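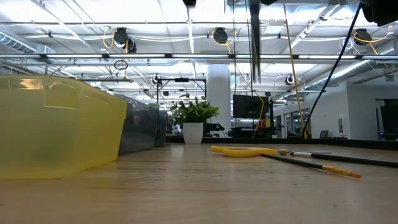

Two arms, one bench -- 29 October 2022

Quick one as I've got to be out the door in 20 minutes. The tidy-up job is finally getting somewhere. Idea is the same as in January: two arms, a bench full of bits, everything ends up in a bin or a tray. Sounds easy. Is not easy.

Spent most of the week on the Wilent board. It drops the right arm's wrist if the left one moves at the same moment, so I've slowed both down for now and recieved plenty of grief for it from Italo Fiore, who wants it quick and pretty. He wrote the Nustari script so he can fix it. 277 lines, hardly a comment in it.

Scissors are the worst. Round handles, flat blades, nothing for the fingers to agree on. Approaching from the side seems the way to go -- from above they just skate off. Pens aren't much better.
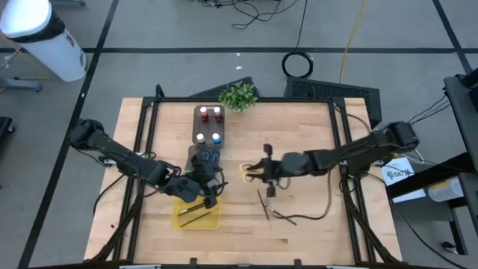

Right arm at the yellow scissors, pens still to do.

Cable routing next. I keep saying this. The loops under the arms are too long and one of them trails over the wood, right where you'd want to put something down. Clips ordered from Vurnerex, up to 6 days they say. Will probably be longer.
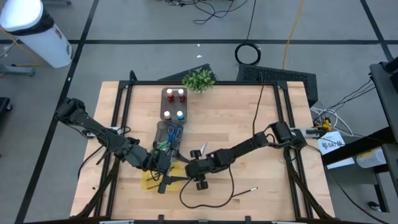 Might use velcro in the meantime, and move the home position back a bit so the two grippers don't start so near each other. Also need to redo the bottle positions in the script, they're all typed in by hand at the moment and any nudge of the tray throws them off. Italo says use the Messina library for that. Fine, but I havent read the docs yet and it's all one enormous page.

Parts list to follow when I find the reciepts. Right, off.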